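Chapter 5
Cloth, and Other Things That Will Not Hold Still

By Funmilayo Olaniyan and Sabina Gamage

If you have come straight from Chapter 4, you are probably feeling good. Your team has stacked blocks, moved a mug from one side of a table to the other, and perhaps sent the class a video of it with music. Enjoy the feeling. Blocks are the politest objects you will meet in this course.

A block has a shape and keeps it. Pick it up by any two opposite sides and the rest comes along. A shirt has no such manners. Grab it by the shoulder and the sleeve goes somewhere of its own choosing. Put it down and it is a different shape from the one you picked up, and your carefully written list of corner positions is now a work of historical interest.

This chapter covers the fall unit that our students call the laundry project and the course catalog calls Deformable Object Handling. The task can be stated in one line: take a crumpled garment and leave it folded. The Prikilton Student Robotics Cup has used it as its second-round challenge for years, and the judges have grown very calm about watching teams fail at it.
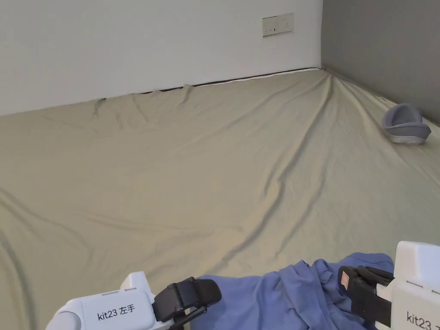 Page last changed: 15/07/2020

The first job is to find an edge. Before any folding can happen, each gripper needs a piece of cloth worth holding, and a heap of blue fabric offers mostly middle. Folds look like hems. Hems hide under folds. A bedsheet that is itself full of creases adds a second set of lines for your software to get excited about, and it will get excited about all of them.

The second job is deciding which hand goes first. Teams tend to skip this, on the grounds that people fold laundry without a meeting. Babatunde Aliyu's team at Duvberg skipped it in March and collected 334 demonstrations in which the left hand and the right hand led in no order whatsoever. The model they trained learned this faithfully. It would reach with both grippers, pause, and reach again, like two people at a narrow door.

They started over with a written rule: left hand takes the nearest edge, right hand waits until the left has lifted. The new set ran to 2,891 demonstrations, and Piyumi Selvanayagam, who labeled most of them, has asked us to mention that she no longer irons.

By the end of this chapter you should be able to:

Explain why position alone does not describe a piece of cloth
Choose a first grasp on a crumpled garment and defend the choice
Write a two-handed folding rule that a tired teammate can follow
Sort failed attempts by cause, including the cause "we dropped it"

You will need one plain shirt per team. Please bring your own. The class shirt, donated by Rajitha Rathnayake, has been folded past the point of dignity and now stays in the cabinet.

5.1 What a Gripper Knows About a Sleeve

Begin with the shirt flat on the table and no code running. Pinch it at one point, using two fingers only, and lift. Draw what you see. Then put it down, pick up the same point again, and draw that.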